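Wullport Wrist-View Bench, Simulation Package
Two-finger gripper, tabletop scenes, September release
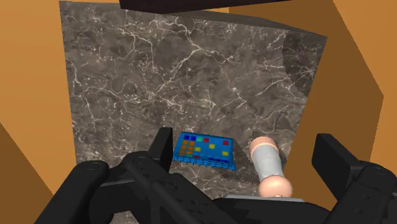 Wullport is a simulated manipulation bench for people who train grasping policies from a wrist camera and want to know how much of the result depends on surface appearance. It is supplied as a software package with scene files, a policy training script, an evaluation script and the result tables from our own runs. No hardware is included or needed.

Background

The package grew out of a study by Styliani Giannakopoulos at the Quansah lab. The question was narrow. A policy trained on plain tabletops will often fail when the table is swapped for a patterned one, even if the objects and the arm stay the same. The usual fix is to randomize textures during training. The study asked whether the randomization has to cover the whole scene, or whether changing the support surface alone gives most of the gain.

What is in the scenes

Each scene places small objects on a slab inside a colored enclosure, seen from the wrist with the gripper fingers in view. Slab materials include veined marble in dark gray-brown, and the walls can be set to a flat color such as orange. Objects range from simple solids, including a gray and peach dumbbell-like cylinder, to busier shapes such as a blue block with a grid of colored squares on its face. Objects may be placed close together, with a narrow strip of slab between them, so that the finger approach has to be chosen with care.

The release contains 3380 scenes. Of these, 41 use slab textures that never appear in training and are kept for the held-out test. The split is fixed in the scene index and should not be changed if results are to be compared with ours.

Method

Training uses behavior cloning from scripted grasps. The script has access to the true object poses. The policy does not; it receives the wrist image and the finger opening, and outputs a change in wrist pose plus an open or close command.

Three training conditions are provided:

Fixed: one slab texture, one wall color.
Surface only: slab texture drawn at random per episode, wall color fixed.
Full: slab texture, wall color and lighting all drawn at random per episode.

All three see the same object placements in the same order. Seeds are stored with the scene index. The network, named Bumosstead in the configuration files, is identical across conditions and is trained from scratch each time.

Evaluation

A trial names one target object. It counts as a success if the target is held clear of the slab at the end of the episode and the neighboring object has not been lifted with it. Contact with the neighbor is logged but does not fail the trial. Each held-out scene is run for 100 trials per condition.

Result

On held-out slabs, the fixed condition performed worst by a wide margin. Surface only recovered most of the gap. Full randomization was slightly better again, but took longer to train, and on the plain slab it fell a little below surface only. The remaining failures in both randomized conditions were mostly late closing, where the fingers reached the correct position and the close command came after the episode limit.

Veined slabs were the hardest group. Dark stone with thin pale lines caused more missed approaches than high-contrast checks or wood grain. We suspect the policy reads some lines as object edges, but the package does not include a test that would settle this.

Limits

Results are from simulation only. Friction is the same for every slab, so a change of material is a change of appearance and nothing else. Soft objects and liquids are not modeled. Wrist camera position is fixed relative to the gripper; users who move it will need to retrain all three conditions.

Requirements

Workstation with 2 graphics cards for training at the supplied batch size
One card is sufficient for evaluation
Scene index and textures must sit on a local drive

Licensing and support

Research licenses cover one lab and any number of users within it. Commercial licenses are handled through the Cisitdale office. Support questions should state the package version, the training condition and the seed. Logs from the evaluation script can be attached without editing.

Related items: Wullport texture add-on, scripted grasp generator, result table viewer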